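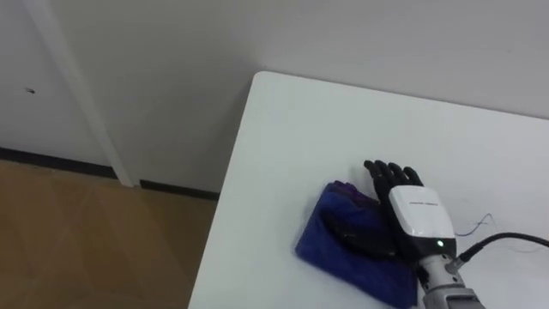

Quick answers, more when I get time. Last edit 09/04/2019.

**What ages is the Kemness coding club for?**
Second grade and up. Younger sibs fine if a parent stays.

**Do kids need their own tablet?**
No. We have 17 loaners. If you bring one, install Broveck at home first, the library wifi is slow and the download is 400 MB.

**Is Broveck free?**
The basic version, yes. Paid one adds sounds and extra characters. Not needed for anything we do.

**My kid can't read well yet. Problem?**
Not really. Blocks have icons. We pair kids up, 2 to a tablet, and the reading sorts itself out.

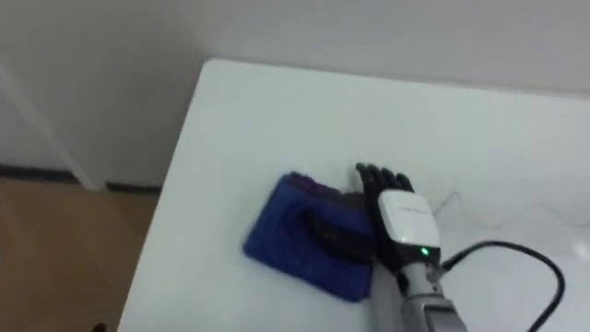

*Robot hand on a folded blue cloth.*

**Can they keep their games?**
Yep. Save to the kid's own login, NOT the club one. Club login gets wiped in June. Write the password down somewhere!!

**What comes after Broveck?**
Usually Claltau. Still blocks, but you can flip over and see the typed code. Some kids go straight to typing, some go back to blocks for a while. Both ok.

**How much screen time is this?**
Roughly an hour, with a snack break in the middel. First bit is on paper, they draw the game before they build it.
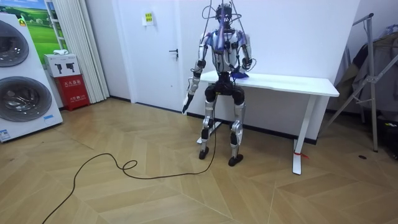
Bakke wrote in to say the paper part was what got her son hooked, and could they have the blank storyboard sheets to use at home? Yes, take a stack, they're by the sign-in book.

**Can parents stay?**
Sure. Please dont drive the tablet for them tho.

**Missed a week, now what?**
Just come back. Every session starts a new mini game so no catching up to do.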